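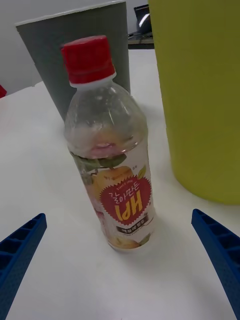
Bottle station, white table, both gripper fingers in position.

BENCH INSPECTION CHECKLIST: TABLE-CLEARING ARM
Bench: Volleck
Date: Monday, September 21, 2026
Inspected by: Inmaculada Villalobos
Comments read by: Phyllis Pilkington

Part A. Before power

1. Emergency stop within reach of the operator's chair. OK
2. Stop button tested with arm moving slowly. OK
Comment: Clean stop, no sag at the elbow.
3. Cable run clear of the arm's full swing. OK
4. Floor dry, bags and stools outside the tape. FIX
Comment: One stool inside the tape. Moved before we started. Please put it back against the wall at night.
5. Finger mounts tight, no cracks in the ribs. OK
Comment: I flexed both blue fingers by hand and went along every rib. They've held up beautifully since June! The old pair would have been in the bin by now.

Part B. Load and grip

6. Payload limit posted at the bench. OK
Comment: Limit is 1000 g. Our house rule is 900 g for anything with liquid in it, and I'd like to keep it that way.
7. Grip force set to the "soft plastic" profile. OK
8. Drink containers capped, or emptied before a run. OK
Comment: The pear drink bottle has its red screw cap on. Give any cap a twist yourself before you sit down.
9. No glass on the table. OK 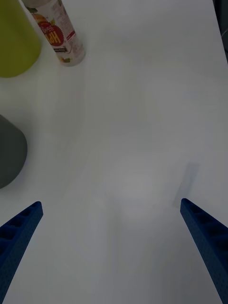 Cans are where I'd slow down. A can on its side will roll if a fingertip nudges it off centre, and the arm doesn't yet know to come in across the long side every time. When it does, it's a lovely thing to watch, and I may have cheered. Keep the approach speed on the low setting until Phyllis signs off the new one.

10. Approach speed on low. OK
11. Lost-object behaviour: arm stops and waits. OK
Comment: Tried it 7 times with the target taken away. It waited every time.
12. Clear or see-through items. HOLD
Comment: Not approved for unattended runs. The Priltar software still has trouble with anything you can see the table through.

Part C. Can it do the chore?

Phyllis asked me to add this part, so these are my opinions and they don't count toward the pass. Picking up a bottle that's standing in the open: yes, I'd trust it today with someone in the room. Clearing a whole kitchen table after lunch: no, but so much closer than last year! It's slow, and a person would be done and wiping down before it reached the second item. Sorting recyclables at a shop bench is the job I'd try next (the Meto people are keen).

13. Run log up to date. OK
Comment: Last entry is run 2645.
14. Spill kit stocked. FIX
Comment: Out of paper towel. Ordered through Sung.

Result: PASS with two fixes and one hold. Supervised runs only. Item 12 gets checked again after the next software update.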